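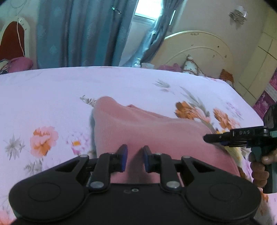
Two hand-held grippers and a pink knitted item on a floral bed sheet.

The shared workshop at Elmont has spent much of the past year building grippers that are held and worked by hand. In our view the money has been well spent, but the testing has not kept pace with the building.

A gripper is usually judged at the bench, on blocks and tubes that keep their shape. Knitwear does not keep its shape. It folds, it stretches, and it lies on sheets that move with it. Members who wish to claim that a design is fit for household work should be asked to show it on a bed, with ordinary clothing, over at least 200 attempts. The present rule asks for 44.

It has been argued that such a demand would discourage newcomers. We do not share that concern. The Tidetti group adopted a similar rule in September and its membership has held steady. A failed attempt costs a few seconds, and a written record of failures is of more use to the next builder than another set of drawings.

The workshop should amend its rule before the next round of grants is opened.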